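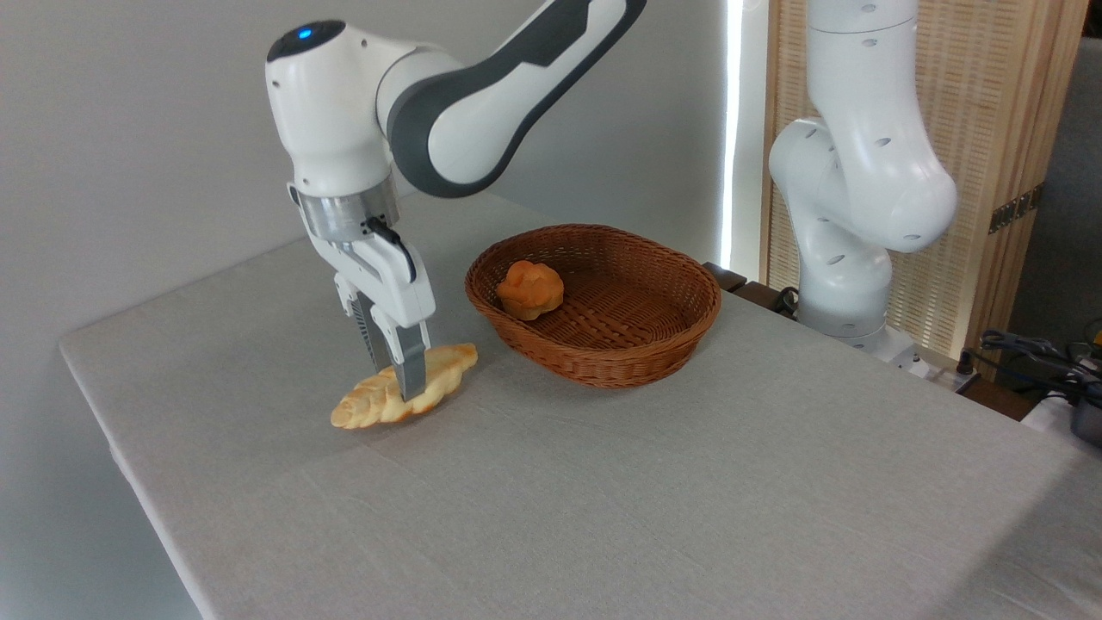
Plaited loaf, basket, one roll. Grey cloth is the good one.

How do I get a plaited loaf and rolls into one bread basket without it looking like a car boot sale?

Asked by Elínborg Kárason
Category: Table and Serving

I have an oval wicker basket, shallow, sloping sides, inherited along with a great many opinions about how to use it. Into this I would like to put one plaited loaf and as many rolls as will go. So far I have one roll in the basket and the loaf lying on the tablecloth, and I have been at this stage for longer than I'd care to say.

If the loaf goes in first, the rolls slide down the sides and hide. If the rolls go in first, the loaf sits on top like a cat on a radiator and somebody knocks it off reaching for the butter. I don't want to slice it beforehand as the plait is the only impressive thing I'm serving. There will be 13 of us and the table is already mostly elbows.

Also, do I line the basket? My mother-in-law lines hers. I'm not saying that's a reason against.

3 answers

Kalevi Keskinen
Loaf first, but not down the middle. Lay it along the back edge of the basket with one pointed end resting up on the rim, so it leans a bit. Then the rolls go along the front, where they've got the loaf on one side and the wicker on the other and can't go anywhere. Fill the low end before the high end. If there's a gap left over, stuff a corner of napkin under the loaf and it'll stay put.

Yes to lining it. A plain napkin, folded once, not starched. Crumbs go straight through wicker and you'll be picking them out of that grey cloth until August. I line mine even when it's only me and a roll.

With that many people I'd keep back half the rolls in the kitchen and top up. A heaped basket looks generous for as long as it takes the first person to pull one out from the bottom.

Don't put the loaf in warm, by the way. Mine sweated into the napkin once and the underside went like a flannel.

crustyoldman
Buy a bigger basket. I have a Guva one, 40 cm, everything fits and I have never had to think about it.

Reply from Elínborg Kárason
I'm sure it's lovely. The shops are shut and I own this one.

Pem_at_no_3
Would leave the loaf out of it altogether. Put it on a board with a knife next to it, rolls in the basket, done. People are shy about tearing into a plait but if there's a knife they'll get on with it. I did it that way for my sister's do and it was gone before the soup. You lose a bit of table but you could shift the candles, which I'm guessing are also in the way.

If it must be the basket, then what Kalevi said, except I'd turn the loaf so the neat end faces the door. There's always a neat end and a not so neat end.

Update from Elínborg Kárason, December 31, 2022
Went with leaning it along the back. The napkin has been ironed, under protest. I can get five rolls in front without any of them making a run for it, and the rest are in a bowl in the kitchen under a tea towel. Still deciding which end is the neat one.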